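Flisard Spill Boom, 70-foot section

I've been selling containment boom out of Kutness since before my kids could drive, and the Flisard is the one I keep coming back to. It's a permanent-style boom, so you can leave it in the water by your dock or outfall all season and stop worrying every time the fuel barge shows up (I used to worry a lot!).

The skirt hangs well below the float and the bottom chain is galvanized. I towed one across the river mouth last October with Jihad Harb at the wheel, in a nasty chop, and it rode fine at low speed. Don't rush it though, any boom will let oil slip under if you pull too hard.

Sections join with a slide connector, and they'll mate with the older Brulolex boom if you order the adapter plate. Each section weighs around 400 pounds, so plan on a small crane or some very good friends.

Price is $3265 a section, or $3000 each if you take four or more. Repair kits are separate. For freight quotes, ask for Rima Masri, she's in until 4 p.m. and knows the trucking side way better than I do.

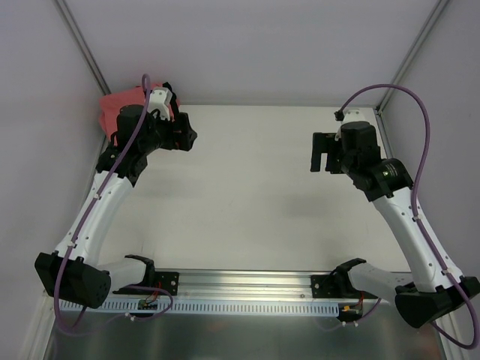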